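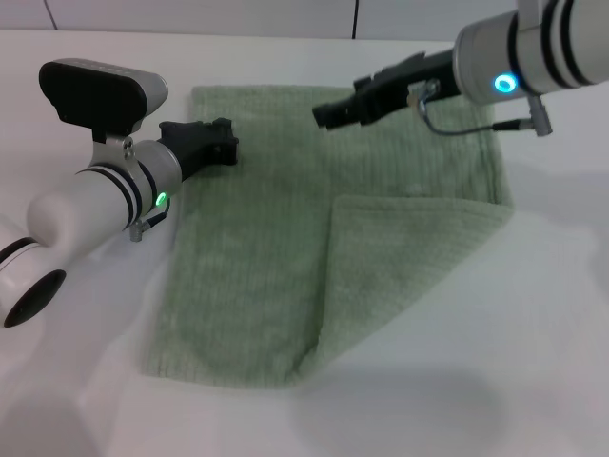 4 min read

The lordship of Skirkstead is seldom treated as a subject in its own right. It appears in the regional histories as a footnote to the larger houses on either side of it, usually at the point where one of them acquired it. I have spent part of this summer with the printed charters, and the present post sets out what they say about the joint rule of the two lines, Feder and Imhof, and about the agreement under which they governed.

The two lines descended from one grandfather. On his death the lands were not divided. The elder grandson received the title and the castle, the younger received the market dues, and both swore to seal every grant together. Arrangements of this kind were common enough in the fourteenth century, when a small lordship that was cut in half could easily become two lordships too weak to defend. The charter of agreement is short. It forbids either party to sell, pledge, or give away any village without the consent of the other, and it sets a penalty of 100 marks for a breach.

The older literature describes this as a family quarrel settled under pressure. I am not persuaded. The text contains none of the language one expects after a feud: no compensation for burned farms, no release of prisoners, no list of arbitrators. It reads as a practical document drawn up by relatives who expected to go on living under the same roof. The feud is first mentioned in a monastery chronicle written two generations later, and the monks of Ostlow had their own reasons to think poorly of the family.

Those reasons concerned a mill. The Feder line had granted it to the monastery without the Imhof seal, and the Imhof line took it back. The monastery held that a gift to the church could not be undone by a private agreement between laymen. The case remained open for five years and ended with a payment in grain, after which the mill returned to the family. The chronicle gives the affair more space than it gives to the plague.

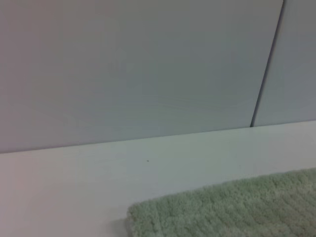
The seals deserve a closer look than they have received. Of the 49 surviving charters issued during the joint rule, all but four carry both seals, or the slits in the parchment where both once hung. The four exceptions fall close together, and three of them concern property east of the river. It may be that the younger line had given up its claim there by private understanding. It may also be that the second seal was simply absent on the day, and that the clerk expected to add it later. The parchment does not allow a decision, and I would caution readers against the confident version printed in the older handbooks.

Marriage was the other instrument of policy. The Feder line married upward and paid for it. Two daughters carried dowries that the lordship could not raise in coin, and the sums were secured on the tolls of the bridge. The Imhof line married its neighbors, mostly knights with one tower and a few fields, and seems to have kept its income whole. When the Feder line died out in the male line, the cousins were able to redeem the tolls within a short time. The agreement had provided for exactly this event — each line was named heir to the other — and the succession passed without any recorded dispute.

A word on names is necessary. The charters use Feder and Imhof as bynames, taken from the two residences inside the castle wall, and they became fixed family names only later. Several genealogical tables treat them as separate families joined by marriage, which produces an extra generation and two wives who never existed. Readers who use those tables for their own research should check them against the witness lists.

The later history of the lordship is better known. It was pledged, redeemed, pledged again, and finally sold to pay debts that had little to do with Skirkstead itself. The deed of sale repeats the old clause against division almost word for word, and the buyer observed it.

A correction to my earlier post on the Ostlow chronicle was made on 9/8/21. The date I gave there for the mill grant was that of the later copy. The original is lost, and the grant should be placed before the death of the elder brother. The transcription of the witness list is still in progress and will be posted separately once the two damaged lines have been compared with the copy.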